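The tyranny of the spray bottle
Catríona Tully
31 May 2018 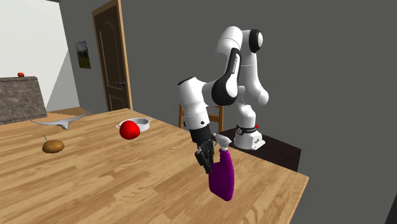 A purple spray bottle, held over a wooden table.

My grandmother cleaned her whole house with a bar of green soap, a box of soda crystals and a bad temper. I have 18 bottles under my sink. I know this because the cupboard door came off last week and they all rolled out to meet me.

There is one for the hob and another for the oven, which sits directly beneath the hob and gets dirty with the same dinners. There's one for glass. There's one for "daily shower", bought in a burst of optimism about how I live. Two claim to be for granite. We have never owned any granite.

I blame the supermarket in Lavham, which knocked out its fish counter to make room for more of this stuff. You used to be able to buy a haddock there. Now you can stand where the haddock was and choose between Alpine Morning and Linen Breeze, and if you ask a member of staff which one gets tea off a worktop, they will turn the bottles round and read you the backs, very kindly, as though you'd forgotten your glasses.

The backs are no help. As far as I can make out from the small print, most of my collection is water, something soapy, a colour and a smell. I have used the window one on the bath and the bath one on the windows, and the house is still standing. My husband, who holds that everything in life went wrong after the Atari, says the same thing happened to shampoo. He has very little hair and strong views on it.

What really annoys me is the trigger. It's a decent bit of work, with a spring and a tube and a nozzle that turns, and we throw it out every time the bottle runs dry. Mrs Doherty next door has kept the same one going for years. She fills it from a big tub of something she gets at the farm shop, writes on it in biro, and has the cleanest windows on our road. I asked her what was in it and she said, "Cleaner."

I came home and tried to pour the bathroom one into the kitchen one, to make a start. The threads didn't match. Of course they didn't. Somebody was paid to make sure of that, and I expect they have a lovely kitchen.

The cupboard door is still off. The haddock, if you want it, is now a bus ride away.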